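The Trarken on Trial

Delivery

The Trarken came to the Dunleavy office in two boxes, with a letter asking for everything back in the same packing. Lina Azar signed for it and took the lift down for the trolley.

She had reviewed kettles, stairlifts and a bed that was meant to stop people snoring. Dunleavy tested things for people who had trouble using their hands, and published what it found in a plain grey booklet that went out to 4,000 subscribers. The Trarken was a table arm. It was sold by a firm in Skiltmont called Maltach, and the leaflet said it would lay a table, clear one, and pass things to a person sitting down. It cost more than her car.

The setting-up took until late afternoon. The leaflet said forty minutes. She wrote down both figures and then went back and found the bolt she had missed.

Her mother rang while she was on the floor with the Allen key.

"Is it the robot?" her mother said.

"It's the robot."

"Does it do jars?"

"It says not. Page nine."

"Then I don't want it," her mother said, and asked if she was eating properly.

The man from Maltach

Maltach offered a support call with every trial unit, and Lina took it, as she would have to report on that too. The man on the line was called Piers and he had a cold. He asked her to read him the number of the software.

"1,452," she said.

"You'll want to update that."

"Is that what a customer would have?"

There was a gap while he blew his nose. "A customer would be told to update it."

"By whom?"

"By me," he said.

She updated it. The arm went limp, then stiff, then raised itself to the height of her chin and stayed there. Piers said that was normal. She asked whether it was in the leaflet, and he said he would pass that on. She liked him better after that. Most of them said yes and hoped she wouldn't look.

He stayed on while she taught it the first job. You held the arm by the wrist and walked it through the movement, and then you pressed a button and it did the movement back to you. She showed it how to reach for a cup. It reached for the cup. She moved the cup a hand's width to the left and it reached for the cup, and found it, and she said "Oh" out loud.

"Yes," said Piers. "That's the bit people pay for."

What she wrote down

The test sheet had been drawn up years ago for a page-turner and changed a little each time. Lina knew it by heart. She scored the noise (a hum, easy to talk over), the buttons (too small, too close together) and the smell (none). She tried the voice control with the radio on and with it off. She tried it with her mouth full.

It would not hear "bowl" unless she said it like a newsreader. It heard "ball" every time, so she said "ball" and got the bowl. She put that in the notes. A person with a weak voice would work it out too, in the end, and would be cross about it, and they would be right.

By the end of the second week it had made 433 pick-ups. The sheet had a column for drops and a column for what she called changes of mind, where the arm went down, stopped, and came up again with nothing. Maltach had no word for that. When she asked Piers, he said it was being careful.

"It looks like it's forgotten what it came in for," she said.

"I do that," said Piers.

In the evenings the building emptied and she stayed on, partly for the quiet. She had begun telling it good night, which she left out of the notes. The page-turner had never had anything said to it at all.

The supper test

Every item that went through Dunleavy had to face one job from real life, chosen by whoever was reviewing it, and not told to the makers. Lina chose her father's supper table. He had been dead for six years, but she could still have laid it blindfold: the sauce in reach, too many bowls, and always something on the table that had no business at a meal. He had shaken badly towards the end. He'd refused a carer for everything except the sauce.

She borrowed from the staff kitchen and filled the gaps from the toy box they kept for visitors' children. She put the ketchup on its side on an oval plate, because his had always been on its side, and set the green bowl next to it. The little dark grey one went further down with something round and orange in it. The big black case stayed on the table. He would have left it there too.

Then she sat where he would have sat and kept her hands in her lap.
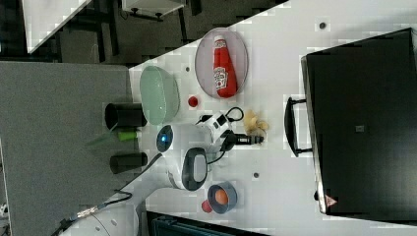 The review

She wrote it on March 30, 2023, with a sandwich, and it came to 500 words, which was the limit. The paragraph on the buttons took up more room than she wanted to give it. She kept the one about "ball" and "bowl" and cut the one about the leaflet, then took out a sentence about the hum and put the leaflet back.

Under "Who is it for?" she wrote that it would suit someone who lived alone, had a table they could give up to it, and didn't mind waiting. Under "Who is it not for?" she wrote: anyone who wants a jar opened.

The supper test had its own box at the bottom of the page. She wrote: "Slow. Asked for the sauce three times and was passed it on the third. I did not have to ask a person." She looked at that for a while and thought her editor would want the last part out. She left it in and gave the Trarken three and a half out of five.

Piers rang about the collection. He asked how it had done, and she told him he'd have to wait for the booklet like everybody else.

"Was it the lift at the start?" he said. "The chin thing?"

"That lost you half a point."

"I told them," said Piers. "I told them in September."

She went down for the trolley. The smaller of the two boxes had been flattened by the cleaners, so she rang him back and asked whether he could send another one.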